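An Afternoon With the Two-Armed Worker

The open day at Saller begins with shoes. Visitors are asked to look at the floor before they look at the robots, and they do, because the floor of the test hall is full of cables. I came as one of 144 registered guests, most of them from small repair firms and technical schools. By the time I found the coffee, the first demonstration was already over, and I had to wait for the next.

Saller does not build robots. The company buys used electronics from elevators, ventilation systems and laboratory machines, and decides what can be used again. In March it opened a room for trying out two-armed robots on this work, together with the software house Vornum. The project carries the name Plultero. I asked two persons where the name comes from and received two different answers.

What the visitor sees at first is not so impressive. There is a white table and there are two black arms, one from each side. An operator puts down a unit, the arms move toward it, and somebody explains. The arms are slow. A woman beside me, who repairs control units by hand, said quietly that she would have finished already and gone to lunch. But she stayed for three rounds, as I did.

The difficulty, we were told, is the wires. A circuit board on a flat plate is a friendly object for a gripper: it has straight sides, and it stays where it is put. A bunch of wires never lies the same way twice. It can hang under a finger, or pull the whole unit with it when the arm goes back. The team keeps 243 used units on its shelves for practice, and they are sorted by how badly the wires behave.

The second difficulty is the height of the parts. Capacitors and connectors stand up from the board, and a finger which comes in too low will push against them. For this reason the arms are taught to hold a unit only by its outside, and to stop first with open fingers, so that the operator can check the distance. During my visit this stop was the longest part of every round. Some guests used it to take photographs. I used it to ask questions — too many, I am afraid.

Can it pay for itself? Saller gives no figure for the cost of the room. The shift leader told us only what she would like to see: 800 units in one month, with a person present but with the hands free for something else. At the moment she is far from it. The Quansah workshop, which sends a part of the old units, has offered to cut the wires short before delivery. She refused the offer, as a unit with short wires is worth less to the buyer.

Toward the end the guests were allowed to choose a unit from a box and put it on the table themselves. This was the liveliest hour of the day. People became very inventive, and one school group laid its wires in a knot. The arms waited above it for some time, and the operator took the unit away again by hand, with good humor.

The next open day is planned for the autumn. Places are limited, and flat shoes are recommended.

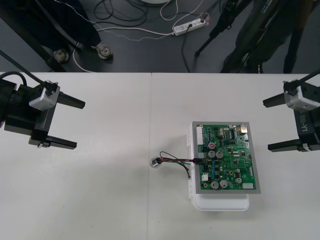 An RB-Y1 with its grippers open at both sides of a circuit board, in the test hall at Saller.

Published 2018-06-01 | Contact the editors | All rights reserved | Back to top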